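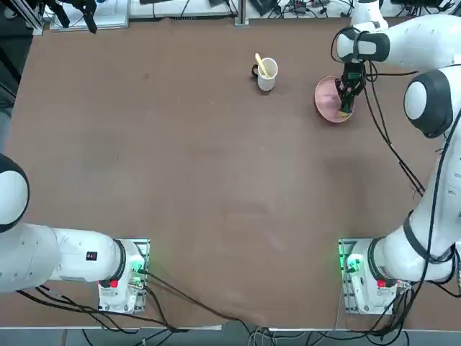

What is Fenar, and when can I buy it? Fenar is our new loose-leaf tea, a smoky black blend from the hills above Grotitz, and it goes on sale in August.

I'm Lina Majali, and I've been blending tea under the Majali name long enough to have ruined a lot of kettles. This one took 17 tries! The early versions tasted like a campfire (Tarek Najjar still has a tin of number four and won't let me throw it out), and then Anas Harb talked me into cutting the smoked leaf way back and adding a little dried orange peel. That did it. 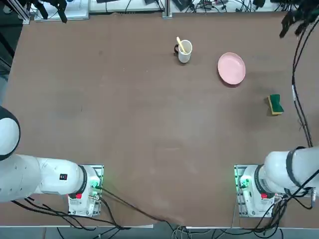
Fenar is a strong tea and I wanted it to stay that way, so we cut the leaf small and let it steep for a full five minutes. It takes milk well. It takes honey even better, and you don't need a fancy pot or a glass set for any of it. A plain white mug with a spoon standing in it is how I drink mine, with a pink plate close by for whatever cake is going. Please don't add lemon, the orange peel is already doing that job.

The first run is 3,000 tins, packed at our shop in Cukedska. Of those, 506 are already spoken for by people on our mailing list, and the rest will be sold over the counter and through our website. There's a limit of 2 tins per customer for the first month. Sorry to the big families!
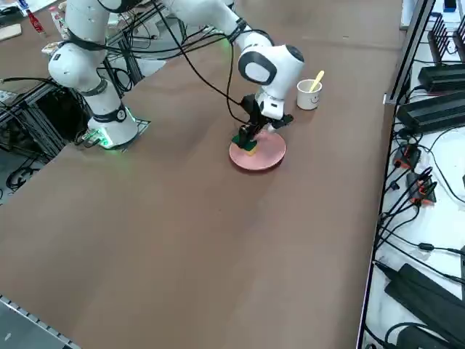
Hưng Đặng tried it early and told us it was the first smoky tea he'd wanted a second cup of, though he'd have liked a bigger tin. We're looking at a bigger tin for winter.

Shops and cafes that would like samples can write to Jihad Kanaan at the Majali office in Cukedska. Tell him whether you want loose leaf or bags, as the bags won't be ready until later in the year.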